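Moving from rec class to a competitive team at 9, is it too late?

Posted by Savita Pal, Tue 10 December

Hi all! My daughter has been in the rec tumbling class at Hamis Gymnastics here in Pastville for two years, and last week her coach handed me a flyer for their Xcel team. I'm thrilled for her but also a bit dizzy from the numbers. The yearly fee is $1,699 and that doesn't include meets or the leotard (!). She'd go from one hour a week to 5 hours. She's nine, and a lot of the girls on the team started at six. Is she going to feel behind? And has anyone gotten out of a contract mid-season if it didn't work out?
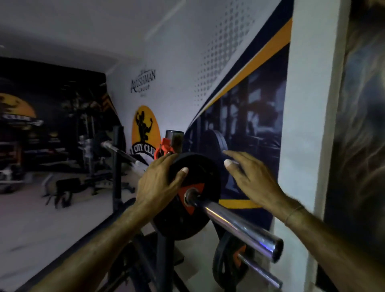 I should add that she also does swim on Saturdays and doesn't want to give it up. My husband thinks we should wait until February when they do the second round of evaluations. I kind of lean toward just saying yes, but I go back and forth every day.

tumblemom_x2

Nine is fine! Mine started team at ten and was placed in Bronze with kids of all ages. She cried after the first meet and then asked when the next one was, so there you go. Ask them for the meet schedule BEFORE you sign, and ask who pays the coaches' travel. Our old gym split it between the families and I had no clue until the bill came. We kept swim for one season and then she dropped it by herself.

Skurkano

too much money imo. rec is fine

Mirzaei

I coached at a small club for a few years, so take this as one person's view. Age matters less than whether she likes repeating the same skill 20 times in a row. Ask for a trial week with the team group, most gyms will do it. For the contract, look for a line about written notice. Ours was one month, no refund on the leotard. If yours says the full season is owed no matter what, I'd wait for February like your husband says.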